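Print this page E-mail this chapter to a colleague

Chapter 7
Bench Kits with Two Arms: Reading an Offer

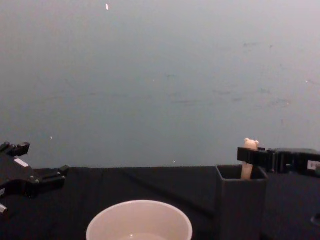

Çınar, writing to the publisher after the previous edition, objected that this chapter judged kits by the arm and said too little about the fingers. Most of the trouble on a teaching bench, the letter went on, starts in the last few centimetres before contact, and a buyer who reads only the reach and payload lines of a data sheet will find that out in the first week. The objection was fair. The order of the chapter has been changed and grippers now come first.

7.1 Scope

This chapter deals with two-arm kits sold for bench work: handling small household objects, placing them in holders, passing them from one side to the other. It does not deal with welding, palletising or any task where a guard fence is required. The worked case is the Umus kit, supplied by Zimonbridge and used in the teaching laboratory at Mendthorpe. Other kits of the same class can be assessed by the same method, and the questions at the end of the chapter are written so that the name of the kit may be changed.

The reader should have completed Chapter 4 (joints and drives) and the first half of Chapter 6 (calibration). Section 7.5 uses the notation of Chapter 6 without repeating it.

7.2 What is being offered

A kit of this class is normally quoted as one price, but it is made up of several parts with different working lives. For Umus the supplier's quotation lists the following:

- 2 arms with grippers fitted
- controller and power supply
- mounting plates and fasteners
- control software, with a licence for one bench
- spare finger set
- printed manual

The quotation used at Mendthorpe came to 2,412 pounds before delivery. Holders, table covering and test objects were not in it. These are cheap, but they decide what the bench can be used for, and they should be written into the budget as a separate line.

Note that a licence for one bench does not cover a second bench in the same room. The wording of the licence should be read before the order is placed.

7.3 The gripper

A two-finger gripper closes along one line. It holds well where the object offers two faces, or a narrow part, across that line. A stick with a wider head is an easy case for this reason: the fingers close on the neck, and the head above them limits slip downwards. The same stick held halfway along its shaft depends on friction alone.

Three values should be taken from the data sheet and then measured again on the bench: maximum opening, closing force at the tip, and the play in the fingers when closed. The last is often missing from the sheet. On the Umus unit tested, the opening was given as 148 mm under one heading and was not given at all in the summary table, so the reader is advised to use the full sheet.

Finger shape matters as much as force. A square tip gives a firm edge but needs clearance on both sides when the object is being put into a narrow holder. If the fingers are thicker than the gap between the object and the wall of the holder, the object must be gripped high enough for the fingers to stay above the rim. This fixes the lowest point to which the object can be carried under control. Below that point it has to be released and allowed to drop.

7.4 Placing in a holder

Upright placement in an open-topped box is a useful acceptance test. It calls for a steady grip, a known height and a fairly straight path down, and it needs no special equipment. The test set out here was run on the Umus kit in November.

Procedure. Fix the holder to the table. Grip the object below the head. Bring it over the opening, lower it until the fingers are just above the rim, and release. The other arm stays open and clear of the path. Record whether the object stands or leans, and whether the holder has moved.

The Mendthorpe run consisted of 31 placements. The record sheet is reproduced in Appendix C and should be read together with Section 7.5, where the errors are divided into those of grip and those of position. A fault in grip shows as a tilt before the object reaches the rim. A fault in position shows as contact with the rim while the object is still upright.

Dark holders on a dark covering make the rim hard to find, both for an operator and for a camera. Where the supplier's demonstration uses such a pairing, the buyer should ask for the test to be repeated with a pale holder, and compare the two sets of results.

7.5 Sources of error

Errors in placement are treated under two headings, following Chapter 6. Let the error of grip be the offset between the axis of the object and the centre line of the closed fingers, and let the error of position be the offset between that centre line and the commanded point. The two are added as vectors in the plane of the rim.

Print this page E-mail this chapter to a colleague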